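The first thing Baldur Damgaard does when he comes in, a little before seven, is put the kettle on. The second is to walk down the line at Nistunance and look at what the arms got through overnight. He has taken old office computers apart for a living since he was 30, and for most of those years he did it with a screwdriver, a magnet and a good deal of swearing.

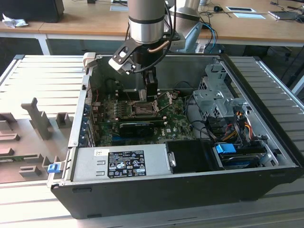 "My wrists used to wake me up at night," he told me over that first cup, and he says it so cheerfully that it takes you a moment to hear it. On a heavy week the shop would see 1,000 desktops come through the door, and every one of them had to be opened, emptied and sorted by somebody's hands. Now the arms, set up with help from a small outfit called Jidano, take on a share of the reaching and pulling, and Baldur and his eight coworkers (there are 9 people on the floor, the same as before, he'd like me to mention) spend more of the day deciding what is worth saving. 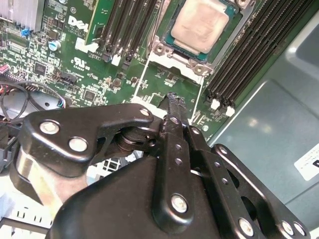 A gripper at work beside the processor socket of a Dell motherboard.

It hasn't all been easy, of course! The older hands grumbled through most of November, and one of them still prefers to do the fiddly clips himself, thank you very much. Baldur, who is in charge of training, lets him. What he misses most is the talk – you used to stand elbow to elbow at the bench, and now everyone has a station and a screen. So they've moved lunch to one long table, and it runs over nearly every day.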